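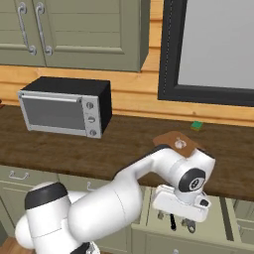

Call for Participants: Household Cooking and Indoor Air Study
Brellska Building Research, Sellby office
Posted 04/02/2021

Brellska is recruiting households for a field study of ventilation and particle levels in home kitchens. The study covers ordinary weekday and weekend cooking in occupied homes within the Sellby city limits and the adjoining Kollport district. We need 137 households in total. Places are filled in order of completed screening, with a fixed share held for apartments and for homes without a ducted range hood.

Purpose

Published figures on kitchen air quality come mostly from test rooms, where the burner, pan, food load and fan setting are all controlled. Field data are thinner and tend to leave out small appliances. The study will record fine particle mass, carbon dioxide, temperature and relative humidity in the kitchen and in one other room, and will match those readings against a cooking log kept by the household. Results will be used to set default exhaust rates in a ventilation sizing tool now under revision.

Who can take part

You may apply if all of the following are true:

You are 18 or older and are the person who does most of the cooking in the home.
The home is your main residence and you expect to live there through the end of December.
Hot food is prepared in the kitchen at least four days a week.
The kitchen has at least one working electrical outlet that can be given over to the monitor for the full monitoring period.
No one in the home smokes or vapes indoors.

Renters may apply. Landlord permission is not required, as nothing is fastened to walls, ceilings or cabinets. Homes with gas, electric coil, smooth-top or induction ranges are all eligible. So are homes that have no range and cook with a toaster oven, hot plate or microwave only; this group was short in the pilot and is being actively sought.

Homes undergoing renovation, homes with a wood stove in regular use, and homes where a portable air cleaner runs in the kitchen are excluded. If the air cleaner is kept in a bedroom, note this on the screening form and we will decide case by case.

What participation involves

Each household is monitored for 15 consecutive days. The steps are as follows.

Screening. A phone call to confirm eligibility and record the type of home, floor area, fuel, hood type and number of occupants.

Installation visit. One technician attends. The visit takes about 2 hours. The technician places one monitor in the kitchen and one in a bedroom or living room, measures the rooms, and tests exhaust flow at the hood if there is one. The kitchen monitor stands on a counter or shelf between three and five feet above the floor and at least three feet from the nearest cooking appliance. It must not be placed on a windowsill or directly under an upper cabinet with lighting fitted beneath it.

Monitoring. You cook as you normally would. For each cooking event you enter the start time, end time, appliance, method (boil, fry, bake, broil, toast, reheat), hood setting and whether a window was open. Entries are made on a paper sheet or by web form. Reheating in a microwave for under one minute does not need to be logged. Toast does.

Scripted task. On one day of your choice you will follow a short cooking procedure supplied by us, with ingredients provided. The procedure is done twice, once with the hood or window in use and once without, at least three hours apart. Households with food allergies will be given an alternate procedure.

Removal visit. The technician collects the equipment and log sheets and checks the monitors against a reference instrument before leaving. Allow 45 minutes.

Equipment

The monitors are supplied by Mwakalinga Instruments. Each is a gray box somewhat larger than a shoebox, with a small internal fan. The fan is audible in a quiet room. The monitors contain no microphone or camera. Data are stored on the device and read out at the removal visit, so your home network is not used. Please do not unplug, cover or move a monitor. If a unit loses power, write the time on the log sheet and plug it back in; it will restart without any further action.

Payment

Households that complete all steps receive $253, paid by check or prepaid card within four weeks of the removal visit. Households that withdraw early are paid in proportion to the days completed, less the scripted task portion if that task was not done. Payment may be reportable as income. Participants are not liable for equipment damaged in normal household use.

Privacy

Readings are filed under a household number. Names and addresses are kept separately and are destroyed one year after final payment. Published data will show district, building type and fuel only. Each household receives a copy of its own results with a plain-language key. We do not give medical advice or certify any home as safe or unsafe. If a carbon monoxide reading taken during the installation visit exceeds our action level, the technician will tell you at once and the visit will stop until the source is dealt with.

Visit conditions

Technicians wear masks and shoe covers and will ask that other occupants remain in a separate room during the work. Visits are rescheduled without penalty if anyone in the home is unwell. Evening appointments are limited.

How to apply

Request a screening form from the Sellby office, by mail or in person at the front desk. Mark the request "Kitchen Study" and include a daytime phone number and the type of range you use, or "none." Applications from Kollport should also state the floor of the building. Questions on eligibility or method should be addressed to Jabari Were, field coordinator. Applicants not selected in the first round stay on the reserve list unless they ask to be removed.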